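Review: Brudeo two-arm collection table, after 700 episodes
Posted 05/07/2022 by Xolani Venter 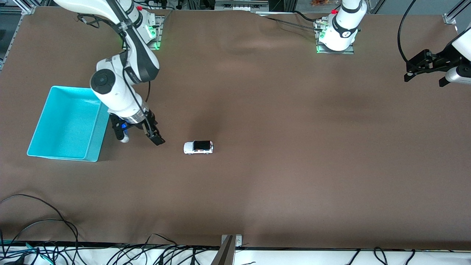 Toy car and cyan bin on the Brudeo table, right gripper lowered, seen from the fixed camera.

We bought the Brudeo table to record demonstrations for a pick-and-place policy. The task is simple: car into bin, reset, repeat. The count now stands at 700 episodes, of which 116 were thrown out. Most of those were operator errors, such as a dropped car or a start pose outside the allowed range, and I don't hold them against the table.

Setup. Mounting and wiring took two days. The arm mounts went on without trouble. The cables took most of the second day. Brudeo supplies no routing channel along the front edge, so the bundle hangs over it and a few leads end up back on the work surface. Keep them out of the reset area or they will turn up in your data. The manual gives this one line.

Surface. The brown covering is matte and gives little glare under overhead light. Our earlier rig, a Nkuna bench, had a glossy top, and highlights moved across it whenever someone changed the lamps. The covering does wrinkle at the back edge. I have pulled it flat twice and it creeps back. No effect on training that I can measure, but it should be glued.

Grippers. Parallel fingers, black, adequate for a small car. Grasps across the body hold well. Grasps along the length slip if the operator closes too early. Finger pads wear and should be checked at the start of each session.

Recording software. The Lodamcombe logger that ships with the table writes joint states and video to one file per episode. Time stamps stayed aligned in every file I checked. Deleting a bad episode requires 2 confirmations and a restart of the session, so operators put it off and the bad files pile up. We now mark them in a text file and remove them in July with a script.

Camera view. The fixed camera covers the work area well enough for one-arm tasks. For two-arm work I would add a wrist view, as the lowered arm can hide an object placed behind it. Dulludia sells a bracket that fits, at extra cost.

Verdict. Solid hardware, weak cable management, software that needs a proper delete button. I would buy it again for single-object tasks. For longer two-arm sequences, budget for the extra camera first.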